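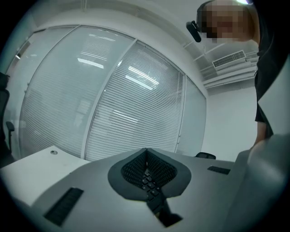

One reply in the older thread said to watch the Plallthorpe movies in the order they came out and skip the series completely. Another said the series comes first or the third movie makes no sense. I read both and I'm still stuck, so I'm asking again with more detail.

What order should I watch the Plallthorpe movies and show in?

Asked Wednesday, May 26, 2021 in Movies & TV > Franchises

I have seen the first movie twice, once in the theater and once at home. I have not seen anything after it. My sister and I want to get through the rest before the new one comes out in November. As far as I can tell there are four movies, the series (two seasons), and a holiday special that people either love or refuse to talk about.

My questions:

Does the series go between the second and third movies, or before everything?

Is the extended cut of the second movie the one to watch? Listus has both versions and the running times are pretty far apart.

Do I need Engelbrecht? I keep seeing it listed as part of the same story, but the trailer looked like a regular courtroom movie with no ships in it at all.

Please no spoilers past the first movie. I know the captain makes it out because she is on the poster for the third one, so that much is fine.

3 answers

Answer 1 (accepted, 78 votes)

Release order, with one change. This is what I give people who have only seen the first one:

Plallthorpe
Plallthorpe: The Long Watch (theatrical cut)
The series, season one
Plallthorpe: Harbor
The series, season two
Engelbrecht
Plallthorpe: Low Water

The change is splitting the series around Harbor. Season one was shot after Harbor but it is set before it, and the last two episodes set up the character who walks in at the start of Harbor and gets treated like you should know him. Audiences in theaters did not know him. The studio got a lot of complaints and the series was partly a fix for that. Season two picks up a few weeks after Harbor ends, so don't run straight from one season into the next, even though Listus will try to autoplay it.

On the cuts: theatrical the first time. The extended cut of The Long Watch adds the subplot with the harbor pilot's brother, and it puts back a conversation that gives away where Harbor is headed. It was taken out for a reason. The extra footage on the station is nice if you like the model work, and you can go back for it later.

Engelbrecht is part of the same story but you could miss it and be fine. It's the inquiry into the sinking from the first movie, told by people who weren't there. It was made on a small budget by a different director and it has one scene at the end that connects to Low Water. If you are short on time, read a summary of that scene and move on. I liked it more than Harbor, but I like courtroom movies.

The holiday special is not needed for anything. It runs under an hour.

Edit: someone asked below about the new movie. The title is Flidholm, and from the casting it looks like it follows the settlement instead of the crew. The director said in an interview that it would stand by itself. They said the same thing about Harbor, so I would still watch the others first.

Comments on this answer

Agree on the theatrical cut. I started my husband on the extended version and he asked why everyone was suddenly talking about the brother.

I'd move Engelbrecht up, right after the first movie. The details of the sinking are fresh then. By the time you get to it in this order you've forgotten who was on which deck.

That works too, as long as you stop before the credits. The connecting scene is after the first block of credits and it won't mean anything yet.

Answer 2 (7 votes)

Just go chronological. There's a fan list with 1,000 entries that breaks every scene in every movie and episode into story order. I did it with my roommates over a winter break and it was great. You do have to keep switching discs or scrubbing around on Listus, so have one person run the remote.

It starts with the flashback from the middle of Low Water, which is the childhood part on the island, and then goes to the pilot episode.

Comments on this answer

Chronological is fun for a rewatch. For somebody who has only seen the first movie it ruins Low Water completely. The flashback is the twist.

The question said no spoilers, can you take that last line out?

I didn't say what happens in it.

Answer 3 (2 votes)

Not really an answer about the order, but check which version of the series you're getting. When it went to streaming they changed the aspect ratio on season one and cropped the top and bottom of the picture. There's a scene with a message written on a hatch and in the cropped version you can't read it. The discs have it the right way. I don't know if Listus ever replaced theirs. The copy I watched last year was still the cropped one.

Also the season two episodes are numbered wrong in some regions. The finale shows up second to last. If the episode opens with a funeral, stop and play the other one first.

I only got as far as Harbor with the movies so I can't help with the rest.

Comments on this answer

They fixed the numbering. The cropping is still there as of this month, I checked the hatch scene after reading this.

Thanks, that explains a lot. I thought it was supposed to be a mystery what the message said.

Update from the person who asked

Thanks, everyone. We're going with the order in the first answer, with Engelbrecht moved to right after the first movie. The library has season one on disc and there's a short wait list, so we'll probably do The Long Watch this weekend and pick up the series when it comes in. I'm going to rewatch the first one too, my sister fell asleep during it.

If anyone knows whether the disc set includes the holiday special, please add a comment. The back of the box lists "bonus feature" and doesn't say which one.

Comments on the question

The bonus feature on ours was a making-of about the sound effects. The special was on the second printing only, I think the box has a blue stripe.

Ours is green. No special on it.

Related questions

Is the Plallthorpe series canceled or on hold?
Who plays the voice on the radio in The Long Watch?
Does Low Water have a scene after the credits?
Can I watch Flidholm with a ten-year-old?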